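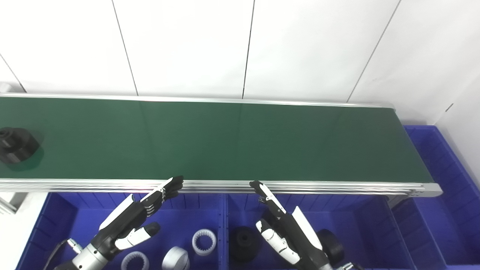
The Honest Pound

Somewhere behind the deli counter at Skinner Market, on the main street in Rornstead, there is a small round sticker on the side of the scale. Most shoppers never look at it, and I can't say I blame them, because I bought ham there for 12 years before I noticed it myself. It means that an inspector from the county came by with a case of test weights, set them on the pan one after another, and was satisfied that a pound was a pound.

I spent a morning in June following one of those visits, and I came home fonder of the whole business than I ever expected to be (and with a good deal more ham than we needed). The work starts early, before the doors open at seven. The weights come out of their padded case with a cloth or a gloved hand, never bare fingers, and each reading goes down on paper. Then it's over to produce, and the checkout lanes, and that big old floor scale in the back where the potatoes come in.

The county looks after 185 scales in all, from the feed store out at Skaltine to the candy shop by the bridge. A scale that reads wrong gets a red tag and has to sit idle until it's been repaired and tested again. Shopkeepers grumble a little, as you would too, but a scale can drift in either direction, and plenty of them have been giving away cheese for months without knowing it!

By midmorning we were on the road to Marelum, where the fish market has 15 hanging scales and a very good pot of coffee.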